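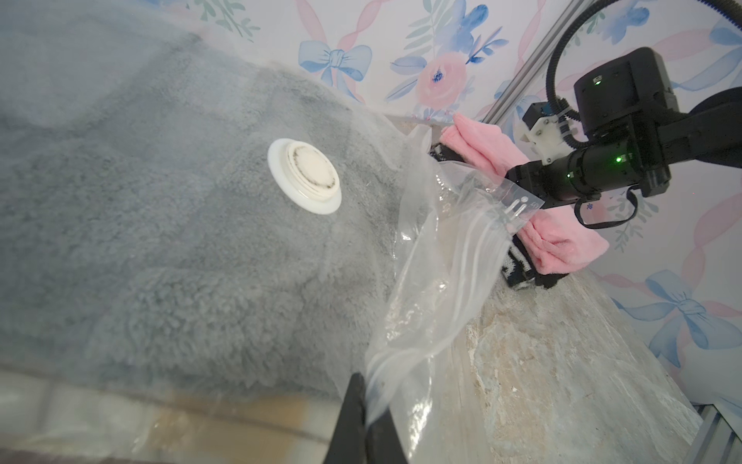 How do people work together when they're far apart?

I have a friend named Kinga Pintér. She and I write puzzle books together, and her desk is 3,410 miles from mine. We've finished a whole book and I've never once sat in the same room with her! So how does that work?

Mostly we use a chat app called Oturau. I type a message, and my computer chops it into tiny bundles called packets. Each packet has a label saying where it's going, a bit like the address on an envelope. The packets zip through cables (some of them lie on the bottom of the sea) and get put back in order at Kinga's end. All of that happens faster than you can say "packet."

What about different languages?

Our artist, Heriberto Taipe, likes to write in Spanish. I only know enough Spanish to order soup. So the app has a translate button, and it's pretty good, but it does goof up. Last January it turned "the maze is too easy" into "the corn is too easy." We talked about corn for a while — I was very confused.
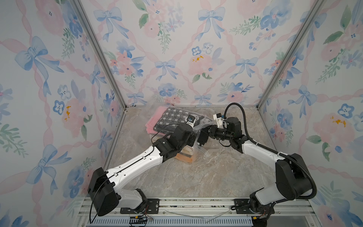 Why does my video call freeze?

A video call is lots of still pictures sent one after another, plus sound. That makes a huge pile of packets. If your internet is busy, some show up late or get lost, and your grandma's face gets stuck with her mouth open. Turning off your camera helps, and then there's less to send.

Try it yourself

Write a short note to a friend and cut it into six strips. Number the strips, mix them up, and hand them over one at a time. Can your friend put the note back together? Now do it again and hide strip four — what should your friend ask you for?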